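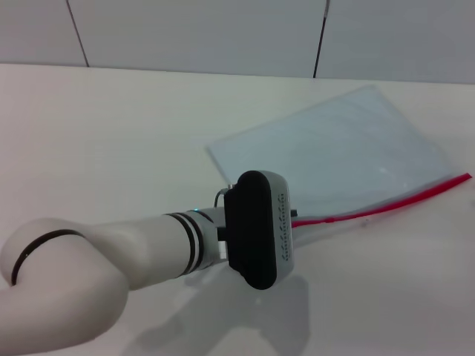

Tuesday, 4:15 pm

Zip bags again. The Sisitz job wants 3000 good episodes of "find the zipper edge, grab it, pull the bag toward you," and we're still a long way off, but I'm happier with this batch than anything from December. The red zipper bags are so much kinder to work with than the all-clear ones (Tanguy has a whole box of the clear ones in the bottom cabinet, and they can stay there a while longer as far as I'm concerned!). With red you can see the closure from pretty much anywhere on the table, so when I'm driving the arm I'm not guessing where the opening is.

What I want from now on is blocks of 30. New bag angle every episode, new bag every 5 episodes, and no smoothing it flat with your hand first. I caught myself doing that all morning and had to toss a block. If the bag lands wrinkled, leave it wrinkled, the model needs those too.

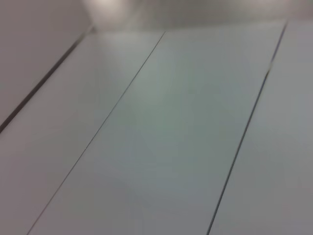

Wrist view is my real worry. I went through a stack of its stills over lunch and kept stopping at ones like the one above: pale gray panels, three dark seams running off at a slant, a bright patch up at the top, and no bag or fingers anywhere. To me that's obviously useless for grasping, but a seam is also a long straight dark line, and a long straight line is more or less what we're teaching it to look for. So I've added a tag in Rollby called "nothing in view" and I'm putting it on every stretch like that. I'd like to keep them in, at least for the first training run, and see if it learns to leave the seams alone. If the arm starts pinching at panel gaps we'll know pretty quick!

Other stuff. Flesow export hung twice on the longer episodes, so I cut the limit to 15 seconds and it's been fine since lunch. Please don't bump it back up without leaving a note in here. The head camera and wrist camera clocks still need checking against each other, I keep putting it off.

Next up: one more block with the red ones, bag close to the near side of the table, and then I'm backing up the drive before I go home.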